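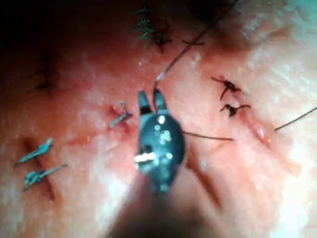 Short cuts, closed in places with knotted sutures.

Wednesday, July 10, 2024

Knot day! Finally got the Skonley thread onto the tensile rig, after waiting on it since June. Rachid Farouk cut the lengths last night and left them soaking in saline, with a dry set alongside, so I could start straight after coffee.

Surgeon's knot first, then square knot, then a granny knot for the fun of it. 14 pulls on each. The granny slipped every time, as it should, but the soaked square knots held far better than I'd guessed – I had them down to creep at low load and they just sat there. Lovely flat curves, then a clean snap right beside the knot. I could have watched that all day.

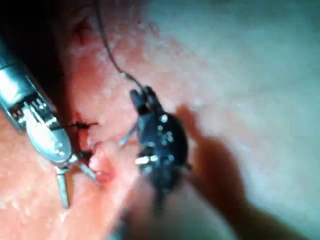 Silver jaws spread in a narrow V, black grasper in the middle.

Discarded two pulls where the thread ran out of the lower clamp. Rubber facing is worn on the left side. Have pinched the spare pair from the Vurar box, must tell Cherkaoui.

Logger stopped at 3,848 rows again on the long creep test. Same number as last time, so it must be a setting and I should stop blaming the cable. Rachid thinks buffer size.

Ears: cut them at 2 mm and at 4 mm. The short ones pulled through on the dry thread, and I want to see that again with fresh lengths before I get too excited (I am already too excited).

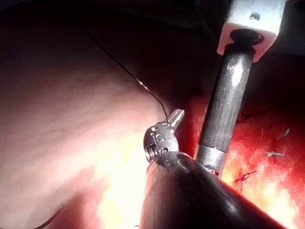

Smooth pale pink surface, glare towards the lower middle.

Still to do: weigh the soaked offcuts, re-zero the load cell, ask Praltstead if they'll send the braided version on a full reel. Left a set in saline for the one-week pull – blue lid, top shelf, please don't tip it out.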